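**Plaid shirts: fold, hang, or roll? (and my small victory with a heap of them)**

**tansy_ironside** wrote:

Okay, I need to share this with people who will get it, because my household does not. I finally went through the plaid shirts. All of them. I have been buying flannels and lighter cotton plaids for years and they lived in a heap on the chair, then in a heap in the closet, then in a heap in a different closet. Today I put everything on the big table, put music on and just started folding.

And it was fun! I did not expect that part. The checks help you so much. You have straight lines printed right on the cloth, so you can see when a sleeve is lying crooked or when the two halves of the front don't match. I used to fight with plain white shirts and never knew if I was square or not.

What I do right now:

1. Button the top button, one in the middle and the bottom one
2. Face down, shake the collar flat
3. Fold one side in along a stripe, sleeve straight down
4. Same on the other side, same stripe
5. Bottom third up, then up again to the collar

My drawer is the deep kind, from the Clalline dresser line if anybody remembers those. Now my question is, should I be folding these at all? Or are the heavier ones better on hangers? I have room for maybe half of them on the rail.

---

**mudroom_max** wrote:

Congratulations on the heap! Hang everything that buttons. That's my whole rule. A folded shirt gets a crease across the belly and you look like you just took it out of the package. I've hung mine for years and I can be out the door in a minute.

---

**pleatandpress** wrote:

Have to disagree with mudroom_max a little. Lightweight cotton, sure, hang it. But a thick flannel on a thin hanger gets those shoulder bumps, and they're a pain to get out. I fold the flannels and hang the summer ones. If you do hang a heavy one, use a wide hanger and button the collar.

Also tansy, try folding on the dark stripes if you have a choice. The crease shows less there. Tiny thing but I love it.

---

**tansy_ironside** wrote:

Oh the dark stripe idea is so good. I just redid three of them that way and it really does look smoother from the top!

---

**hollow_oak_6** wrote:

Rolling. Nobody said rolling yet? You fold the sides in the same as you do, then roll from the hem up to the collar, pretty tight. They stand up in a deep drawer like a row of little logs and you see every pattern at once. I can fit way more that way and I never dig for the one I want.

---

**mudroom_max** wrote:

Rolled shirts come out looking like they slept in a suitcase. Sorry!

---

**hollow_oak_6** wrote:

Only if you roll them while they are still warm from the dryer, or if you leave the placket twisted. Smooth it with your hand before you start. Mine come out with soft waves that drop out after ten minutes of wearing. I don't own an iron and I go to work like that.

---

**quiltbagger** wrote:

I love this thread. I sew, so I come at it from the other end, I buy plaid shirts at thrift stores and cut them up for quilts. What I can tell you is that a lot of plaid is NOT straight. The stripes are woven or printed square on the cloth, but then the panels get cut a bit off and the side seams drift. So if you fold along a stripe and your shirt still comes out like a kite, it isn't you. Go by the placket in front, or the center of the yoke in back, and let the stripes do whatever they want.

I counted my cut squares in April when I was planning a big one and I had 1544 of them. From old shirts! My favorites are always the blues.

---

**tansy_ironside** wrote:

1544!! That is amazing. And thank you about the kite shape, I have one red and gray one that made me crazy. I refolded it four times and it always had one fat corner. I'm going to stop blaming my hands.

---

**pleatandpress** wrote:

Please post that quilt when it's done, quiltbagger.

---

**sockdrawer_sage** wrote:

I'm going to be the annoying one. How many plaid shirts does one person wear? I got mine down to 6 and the storage question went away. Two for cold weather, two for in between, two for yard work. They go on hooks.

---

**tansy_ironside** wrote:

Ha, fair question. I did let some go. There's a donate bag by the door already. But I like having them! I wear plaid pretty much every day from fall to spring and I like picking a color in the morning. I would rather store them nicely than own fewer of them, at least this year.

---

**sockdrawer_sage** wrote:

Totally fine, as long as you wear them. It was the ones at the bottom of the heap I was thinking of. I had shirts I hadn't put on since we moved.

---

**lintfree_lou** wrote:

Two things from my laundry table that helped me a lot.

First, fold on a hard surface. I did mine on the bed for ages and the mattress gives under your hands and the sleeves wander off. A bare table is so much better. You can slide the shirt around and pull it flat, and the edge of the table gives you a straight line for the hem.

Second, don't bring the whole pile to the table. I put out one or two and leave the rest in the basket on the floor. Once the table is covered I have nowhere to work and I quit.

---

**tansy_ironside** wrote:

The table thing is 100 percent true for me too. Mine is pale wood with a smooth top and the cotton just glides on it. I did start with the whole pile on it like you said not to, and I had to move everything to a chair after the first few because I had no elbow room.

I'm still not done, by the way. I saved the blue one for last. It's a middle blue with thin white and tan lines that make a grid, and darker blue bands between, and I think it's the prettiest pattern I own. It's still lying all crumpled up on the left side of the table.

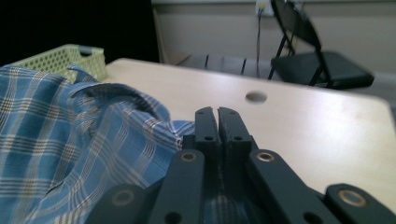
So for that one I want to get it right. It's on the lighter side, not a real flannel. By pleatandpress rules it gets a hanger, by hollow_oak rules it becomes a log. I'm leaning hanger because I wear it the most, but I could also be talked into putting it in the front of the drawer where I'd see that blue every time I open it.

---

**mudroom_max** wrote:

Hanger! The one you wear most should be the easiest to grab. And that's a great blue.

---

**quiltbagger** wrote:

Hang it, and when the elbows give out you know who to mail it to. White and tan lines on blue are so good next to a plain cream square.

---

**hollow_oak_6** wrote:

I'll say log, because somebody has to. Try it for one week. If you hate it you've lost nothing and you can hang it after the next wash.

---

**pleatandpress** wrote:

If it goes on the rail, shake it out hard first and hang it in the bathroom while you shower. Most of the crumple will fall out by itself. Then run your fingers down the placket and pull the cuffs. I'd leave a bit of space on both sides of it too. A packed rail wrinkles shirts as badly as a heap does.

---

**mudroom_max** wrote:

Yes to the space. I was going to say that and forgot.

---

**lintfree_lou** wrote:

What are you using between the rows in the drawer? I tried the Vundach cardboard dividers and they were fine for socks, but the shirts pushed them over. I ended up with two shoe boxes without the lids. Works great and the drawer still closes.

---

**tansy_ironside** wrote:

Nothing yet! Shoe boxes, I have so many shoe boxes. Going to look in the hall closet now.

Decision for tonight: flannels folded on the dark stripe, light ones on hangers with some air between them, and I will roll two of the old work shirts to see if hollow_oak is right. The blue one gets the bathroom steam and then a hanger at the very front. I'll come back after the next laundry day and tell you how the logs did.

---

**hollow_oak_6** wrote:

Smooth the placket first!!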